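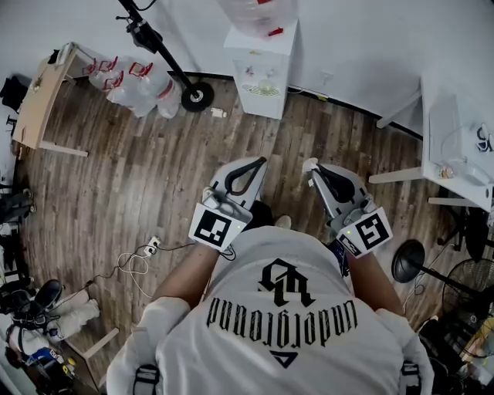 Ticket: Hitasier web player drops the last seconds of long recordings
Opened by: Maricica Stanciu
Handled by: Ingegerd Westerberg
Status: Solved, pending confirmation

Original report

Hi! First off, I love this player and so does our whole choir. We upload every rehearsal to Hitasier so people can practice at home, and it has changed how fast we learn new pieces. Since the June update, though, any recording over 100 minutes stops early. The Drendine suite loses its entire final chord, which is the best part!! Shorter files play fine. I get the same result on my laptop and on my phone.

Reply, Ingegerd Westerberg

Thanks, Maricica, what a great report. Could you tell me the file format, and whether the downloaded copy plays to the end? I'd also love to know how much is missing.

Reply, Maricica Stanciu

They're MP3s, exported from Sotent with variable bit rate on. The download plays all the way through in Zamfir, my desktop player. Online I lose 26 seconds on the longest one and a bit less on the others. The progress bar says it's finished, too, so it really believes it got there.

What we tried

1. Cleared the browser cache and signed in again. No change.

2. Turned off "Skip silence" under Playback. No change, but the pauses between movements sound much nicer now, so I'm leaving it off.

3. Uploaded the same file under a new name. Cut off at the same spot.
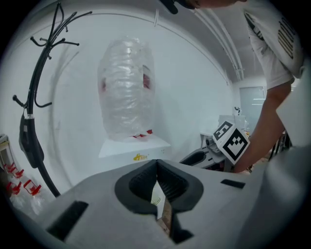
4. Exported again from Sotent with constant bit rate and uploaded that. Plays to the very end! I listened to the chord three times.

Cause

The player was guessing the length from the bit rate at the start of the file. With variable bit rate the guess drifts, and on a long recording the drift is big enough to hear. Your test in step 4 pinned it down beautifully.

Fix

Player version 6 reads the length from the file header. Older uploads need a refresh: open the recording, choose Details, then Rebuild timeline. You can go back to variable bit rate after that.

Last reply, Maricica Stanciu

Rebuilt six of them so far and every one is perfect. I'll do the rest tonight and write back if any of them misbehave. Thank you!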